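Stakeo opens repair and reuse center in Brurnevlow

Small electrical parts, lamps and household appliances to be sorted, tested and returned to use

BRURNEVLOW, April – Stakeo, the regional household recycling company, has opened a repair and reuse center at its Brurnevlow site. The center will take in small electrical items from households, test them, and either repair them for resale or strip them for usable parts. It is open to the public from 9 a.m. to 5 p.m. on all days the main recycling yard is open.

The center occupies the former weighing hall beside the main gate. Stakeo moved its weighing operation to the north end of the yard last year, which left the hall free. Work on the building included a new roof, new wiring, a separate public entrance and a counter where residents can hand over items without driving into the yard.

During a trial period before the opening, residents brought in 1,222 items. Table lamps, kettles, toasters and radios made up most of the total. Of these, 245 were repaired and sold through the site shop. Others were taken apart for switches, plugs, cords and fittings, and the remainder went to the company's regular electrical waste stream.

"Lamps are the most common thing we get, and in most of them the fault is in the cord or the switch," said Zdislava Kolář, site manager at Brurnevlow. "Those are short jobs. Before the trial, a lamp like that went straight into the container with everything else."

Residents do not need an appointment to drop off items. Staff at the counter will ask whether the item worked when it was last used and will write the answer on a tag. Items should be clean and free of batteries where the batteries can be removed by hand. Cords should be left attached. Batteries are collected separately at the yard and can be handed in on the same visit.

The center accepts lamps, small kitchen appliances, radios, fans, clocks, hair dryers, extension cords, wall switches and sockets, and hand-held power tools. It does not accept refrigerators, washing machines, televisions, smoke alarms or anything that runs on gas. Large appliances continue to be collected through the curbside service, which is booked by telephone.

There is no charge for dropping off household items. Businesses, landlords and contractors may use the center but must register first. The registration fee is $20 a year and covers one vehicle. Forms are available at the counter.

Repaired items are checked for electrical safety before they go on sale and carry a label showing that the check has been done. They can be returned to the shop within 6 months if a fault develops. Parts sold separately, such as plugs and lamp holders, are sold as they are and cannot be returned.

Prices in the shop are set by type of item. Stakeo said it would keep them below the price of a comparable new product and would review them each fall. Money from sales will go toward the running costs of the center, including replacement parts and the safety testing equipment.

The center will also supply parts to the technical school at Ding, where students in the electrical maintenance course will use them for practice. Under the agreement, the school will receive a mixed delivery of switches, sockets and connectors at the start of each term and will send back whatever it no longer needs for recycling.

"Our students learn on new parts from the supplier, and they also need to learn on parts that have been in a wall or a lamp for years," said Shuzhen Yao, who heads the course. "Screws are worn, terminals are stiff, and the layout may not match the one in the textbook. That is the work they will be doing when they leave us."

Students from Ding will be able to apply for work placements at the center beginning in the fall term. Placements last one term and are supervised by Stakeo's repair staff. Students will work on sorting and dismantling before moving on to repairs. They will not carry out the final safety check on items offered for sale.

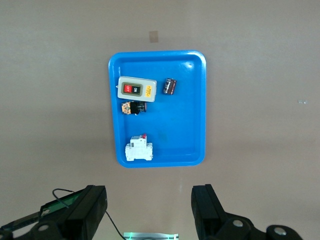
Electrical components in a blue tray, among them a push-button switch box.

Stakeo will run evening repair sessions at the center starting in June. Residents can bring one item and work on it at a bench with help from a member of staff. Sessions begin at 6:30 p.m. and places must be reserved at the counter or by telephone. Tools are provided. Participants under 16 must come with an adult.

Brurnevlow is the first Stakeo site with a repair center. The company is considering a smaller drop-off counter at its Mondeo yard, where residents could leave items to be taken to Brurnevlow for testing. A decision depends on the results of the first year and on whether space can be found away from the truck route. Until then, residents who use the Mondeo yard should continue to place small electrical items in the marked container there.

Parking for the center is on the left after the main gate. Drivers who also have garden waste or bulky items should unload those in the yard first and then return to the center parking area, as the two entrances are not connected. The public entrance has a ramp, and carts are available for heavier items. The bus stop on the gate side of the road remains in its usual place.

Opening times for the main yard, the garden waste area and the curbside telephone line are unchanged.

About Stakeo

Stakeo operates household recycling yards and curbside collection services for Brurnevlow, Mondeo and the surrounding communities. Its services cover paper, glass, metal, garden waste, batteries, electrical equipment and bulky household items.

Media contact

Press office, Stakeo, Brurnevlow site. Visits to the repair and reuse center by reporters and photographers can be arranged through the site manager's office between 10 a.m. and 3 p.m. Closed shoes are required in the workshop area.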